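Laboratory Technician, Automated Sample Preparation (4 positions)

Virix Analytical Services, Ullport
Posted 24/11/2022
Reference: ULL-LAB-20
Full time, permanent, on site

About the position

Virix Analytical Services tests water, soil and process liquids for customers in industry and local government. The Ullport laboratory is moving part of its sample preparation from manual work to robotic arms, and is seeking four laboratory technicians to join the preparation section during this change.

The successful candidates will divide their time between conventional bench work and the supervision of automated stations. Experience with robots is not required. A sound knowledge of wet chemistry is, and applicants should be prepared to show it in a practical test.

Background

Until last year, all preparation at Ullport was done by hand. Technicians moved beakers, filled tubes, weighed residues and recorded each step on paper. The work was reliable but repetitive, and in the annual staff survey the preparation section reported more wrist and shoulder complaints than any other part of the laboratory.

In July the laboratory began the Tokarz program, under which robotic arms are taught to handle ordinary glassware and hand tools at a standard work table. The arms are introduced one task at a time. A task is released for routine use only after the technicians who normally perform it have reviewed the procedure and signed it off. 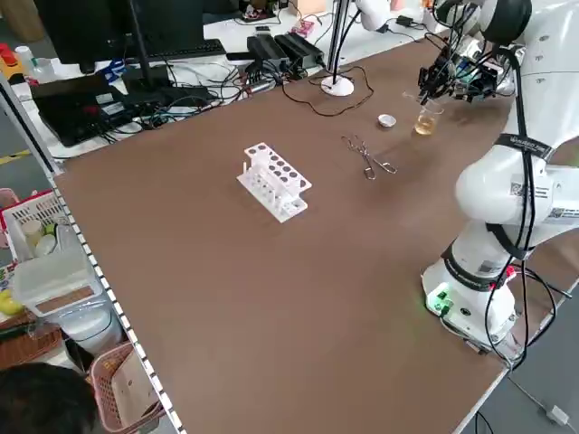 Technicians remain responsible for every result that leaves the section. They decide which samples are suitable for automated handling, and they may stop a station at any time without seeking approval. Samples that are cloudy, foaming, unlabeled or otherwise out of the ordinary continue to be prepared by hand.

No position in the preparation section has been removed as a result of the program. Some duties have changed considerably. Staff spend less time on transfers and more on checking, calibration and written procedures, and the evening shift has been reduced from two technicians to one, with an on-call colleague. Applicants should consider whether this balance of work suits them. Several current employees have chosen to stay mainly at the manual benches, and that option is open to new staff after the first 9 months.

Duties

Prepare liquid and solid samples according to written methods, by hand and at automated stations.
Set out glassware, racks, dishes and tongs before each run and clear the table afterward.
Observe runs, record faults and near misses, and return a station to service after a stop.
Demonstrate manual technique to the automation engineers so that new tasks can be set up.
Draft and revise work instructions in plain language.
Handle and dispose of chemical waste in line with site rules.
Take part in the weekly section meeting, at which changes to automated tasks are agreed.

Requirements

An associate degree in chemistry, laboratory technology or a related subject, or equivalent work experience.
At least one year of work in a laboratory that handles acids, bases and solvents.
Careful record keeping, on paper and on screen.
Ability to stand for long periods and to lift up to 20 pounds.
Willingness to work one evening shift in each two-week period.

Familiarity with a laboratory information system is an advantage. Programming skills are welcome but will not be weighed in the selection.

Training

New technicians complete eight weeks of paid training. The first half is spent at the manual benches under a senior technician. The second half covers the automated stations, including safe approach distances, emergency stops, tool changes and the recovery of a spilled or dropped vessel. Part of this instruction takes place at the Prarnmont site, and travel time is paid as working time.

Terms of employment

Pay follows the Virix technical scale, grade 4 — the same grade as existing preparation staff. Technicians who qualify on the automated stations receive a monthly supplement, which is kept if they later return to manual work. Benefits include health coverage, a retirement plan and 20 days of paid leave per year. Data recorded at the stations are used to improve the procedures and may not be used to assess individual performance.

How to apply

Please send a résumé, a short letter and the names of two references to the Ullport personnel office, quoting the reference number at the top of this notice. The letter should describe one routine laboratory task you know well and the points at which it can go wrong.

Selected applicants will be invited to a half-day visit consisting of an interview, a practical test at the bench and a meeting with members of the preparation section. Applications are reviewed in the order received, and the notice will remain open until all positions are filled.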